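4.2 How concertgoers chose between the floor and the seats

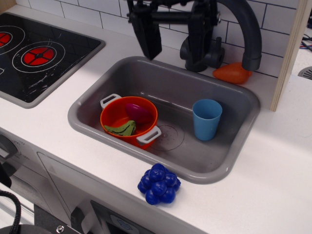
Figure 3. Toy kitchen counter with sink, faucet and an orange toy vegetable.

12 shares - 3 comments

We turn now to the part of the survey that people seemed happiest to talk about, namely where they like to stand (or sit!) once the lights go down. All 498 respondents had bought a ticket to at least one of the 7 rock shows on the Rokmont tour, and they had all seen the same headliner, Trolo, with much the same set list from night to night. The rooms were very different, though. The smallest, the Chiu, holds 200 people on a flat floor with a bar along one side, and the largest, the Rurnudura Hall, holds 4000 and has two balconies.

In the bigger room, fans who had followed the band for years were much more likely to pick the floor, even when they told us in the same breath that their knees would have preferred a seat. Newer fans leaned toward the first balcony, and many of them wrote warmly about being able to see the drummer - a pleasure the floor crowd rarely mentioned. Friends who came in groups usually let one person do the choosing, and we would have liked to ask more about how that person got the job.

The Chiu offered no seats at all, so there we asked about distance from the stage. Answers were wonderfully mixed, and we could find no clear link with age or with how many shows a person had been to before. Several people simply said they stood wherever they had been when the first song started. We return to these answers in Section 5, where we look at sound levels and the use of earplugs in both rooms.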